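Search this notebook Search Clear

Sat 11 June

Cable sort, day two. Zoriana in from nine, me from half past. Yeshi has the list and is working from the Trindade room, so anything marked Y below is waiting for an answer from there.

Carried on from where we stopped in March. Two crates left under the bench plus the bag that came back from Trudville. The bag was worse than either crate: patch leads, mains leads and a lot of old ribbon cable knotted into one lump. Took Zoriana most of the morning to get it apart. She cut the ties off first and then pulled from the middle, and that went quicker than my way of finding an end and following it.

Rules as agreed, written out again so we stop arguing:

Anything with a broken latch on the plug goes in the re-end pile, unless it is under half a metre, in which case scrap.
Blue for the bench, grey for the rack. Yellow leads stay with the Lunirex kit whatever length they are.
Test before coiling. I coiled 22 of them first yesterday and had to undo the lot.
No elastic bands. The old ones had gone sticky and left marks on the sleeves.

Moved over to the two cream tables after lunch as the bench was full. They don't quite sit level where they meet, so small stuff wants to be kept off the join. Short blue leads get laid out singly, checked at both ends and put in the blue bin. 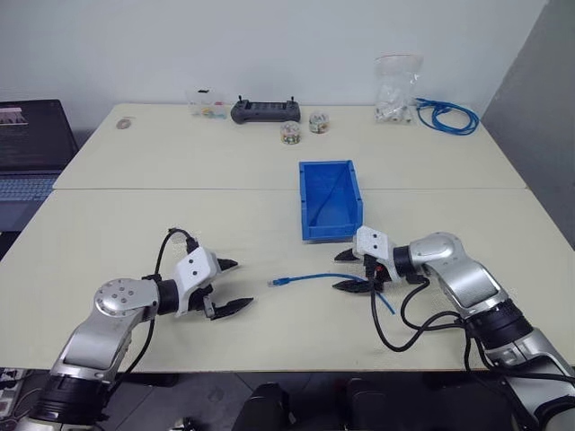
Short blue Ethernet lead on the near table, clear plug to the left. Bin behind it, still empty.

Tester is the Grastard one. It gives a false fail on pair four if the plug is not pushed fully home, so try everything twice before it goes on the re-end pile. Two that I had down as dead yesterday passed today. I have put them back with the good ones and crossed them off. The battery cover is held on with tape - please leave it alone.

Zoriana wants the lengths written on a flag at one end. I would sooner have a separate bin for each length and no flags, but we only have the one blue bin to spare. Y to say if there is money for more. Until then, flags, in pencil, at the end nearest the plug.

Bag of new plugs has turned up, 1,000 in it according to the label. Far more than we need. They are the clear sort and fit the solid core cable as well as the stranded, or so the leaflet says. Will try one of each before starting on the re-end pile.

Still to do: second crate, mains leads (Zoriana has the fuse box list), sweep under the bench, take the scrap copper down.

Crimp tool is stiff and needs oil. Put it in the top drawer with a note on it.

2 comments 0 shares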